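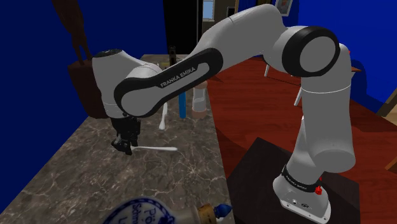 A marble worktop.

Is marble really colder than wood?

By Anoma Kodikara

People who bake will often tell you that marble is a cold stone. Roll your pastry on it, they say, because marble keeps itself cold. My aunt says it. The woman in the Skudard tile shop said it too, and she was trying to sell me some.

I didn't believe her. How would a lump of stone keep itself cold? A fridge can do it, but a fridge has to be plugged in. Marble just sits there.

Try this first

Find something made of stone or metal and something made of wood. A baking tray and a chopping board will do. Leave them next to each other overnight, away from sunshine and radiators. In the morning, put one hand flat on each.

The tray feels much colder, doesn't it? Most people would say that settles it. Before you agree, ask a grown-up for a thermometer that can measure surfaces. If both things have been in the same room all night, you should get very nearly the same number for each. So either the thermometer is wrong or your hand is.

What your hand is up to

Your hand is a poor thermometer. What it notices is how fast heat is leaving your skin. Your skin is usually warmer than the room, so when you touch something at room temperature, heat moves out of you and into it.

Metal and stone carry heat away quickly. Scientists say they are better conductors than wood. When you touch marble, the heat from your fingers spreads off into the stone, your skin cools down and your brain says "cold!" Wood carries heat slowly. The bit you are touching soon warms up, and then your skin has little to complain about.

The ice cube test

Now for my favourite part. Put one ice cube on the tray and another the same size on the board. Which will melt first? My neighbour's son Obaidul bet 61 marbles (the glass kind) on the wood, because it felt warmer. He lost the lot. The tray passes heat into the ice faster, so the ice on the "cold" tray disappears first.

So is the pastry story rubbish?

Some of it is. Marble doesn't make any cold, and on a hot August afternoon it gets as warm as the kitchen does. But pastry that has been in your hands is often warmer than the worktop, and a thick slab of stone can take some of that heat away. My aunt was half right – I have told her so, and she wasn't very grateful.

You don't have to believe me either. Go and get the ice.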